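Restoring the Huncombe Roll of Honour

Readers who have followed the work of this site will be aware that the parish of Huncombe lost 39 of its people in the two world wars, and that the tablet in the church porch names only 35 of them. The four omissions have been the subject of correspondence for many years.

I am pleased to report that the parish has now agreed to a supplementary panel. The service files were examined in September, together with the burial register and 89 letters held by the Damgaard family. In each case a connection with the parish has been established to the satisfaction of the diocese. Two of the men had enlisted under their mothers' names, and the other two had moved to Prestar for work before the war and were honoured in neither place.

The panel will follow the lettering and colour of the original. It will be dedicated at the evening service on a Friday yet to be fixed, and descendants are asked to write to the parish office so that seating may be arranged. A short order of service will be available at the door.

Enquiries about the Hedard chapel memorial, which is a separate matter, should be sent to that congregation directly.
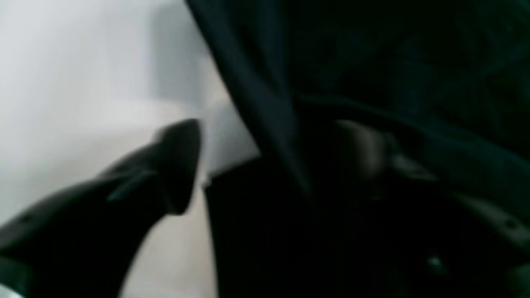
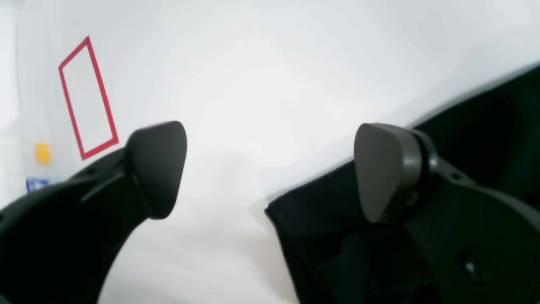 Margaret wrote in reply that her grandmother had always laid her poppies at the porch regardless, and asked whether the new names would be read aloud with the old ones in alphabetical order or kept to the end.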